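Ticket 722 – Pointer freezes after sleep, wireless mouse
Product: Falteo desktop, Vornari wireless receiver
Opened by: Jytte Kárason
Handled by: Vilhjálmur Stougaard, Ravn support desk
Status: Closed

Reported problem
The pointer stops moving after the computer wakes from sleep. The keyboard still works. Unplugging the receiver and plugging it back in fixes it until the next sleep. Started in February, after a system update. No error message. Battery shows 83 percent.

Vilhjálmur, 9:10 a.m.
Thanks for the details. Please tell me which port the receiver is in, and whether anything else is plugged in next to it. Also try a shorter sleep: put the computer to sleep by hand, wait one minute, wake it, and note what the pointer does.

Jytte, 9:45 a.m.
Receiver is in the back, lower left port. There is a backup drive in the port next to it. After one minute of sleep the pointer worked. After my lunch break yesterday it didn't, so it seems to need a longer sleep.

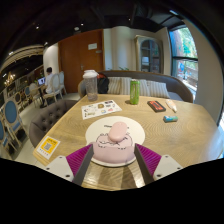
Vilhjálmur, 10:20 a.m.
A long sleep cuts power to some ports and a short one doesn't, so that fits. Please do the following in order and stop when the problem goes away.

1. Open the device list, find the entry for the receiver, and open its power settings. Clear the box that lets the computer turn the device off.
2. Do the same for every entry named "root hub." You may have more than one.
3. Restart. A plain shutdown won't do here – fast startup brings the old settings back.
4. Let the computer sleep for at least an hour and test.

Don't change the pointer speed or the polling rate yet. I see from your report that polling is set to 1,000. Leave it there so we are only testing one thing.

Jytte, 2:35 p.m.
Did steps 1 to 3. There were two root hub entries. One already had the box cleared, the other didn't. Slept for a little over an hour. Pointer still frozen on wake. Replugging fixed it again.

Vilhjálmur, 3:05 p.m.
OK. Then the drive is the next thing to look at. Move the receiver to a front port and leave the drive where it is. If you have a short extension cable, use it. Also check the version number in Bekosine, the utility that came with the receiver. It is under Help. Anything below 300 has a known fault with wake signals.

Jytte, 3:30 p.m.
Bekosine says 287. There is an update button but it is gray.

Vilhjálmur, 3:40 p.m.
The button stays gray if the program wasn't started as administrator. Close it, right-click the icon, and pick "Run as administrator." Update, then restart once more. Keep the receiver in the front port during the update.

Jytte, Sunday
Updated to 300. Receiver is still in front. Left the computer asleep overnight twice and the pointer moved right away both times. I put the receiver back in the rear port this morning and it still works after a two-hour sleep, with the drive connected.

Vilhjálmur
Good. The cause is the old utility version, then. You can turn the power saving boxes back on if you want to. I am closing the ticket – reply to this message if it comes back and it will reopen under the same number.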